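## Chapter 12: Color and the Eye

Color is one of the great surprises of science! Light comes in many wavelengths, and your eye sorts them with just three kinds of cone cells. From those three signals your brain builds every green, purple and pink you have ever seen.

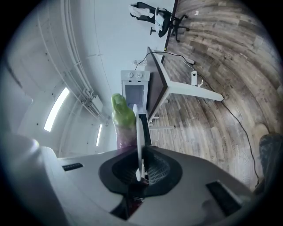 Why do colors fade at dusk? Cones need plenty of light, so in dim rooms the rods take over, and rods can't tell one color from another.

Keep your notes from the Skasonach lab handy, because we'll use them in Section 12.2.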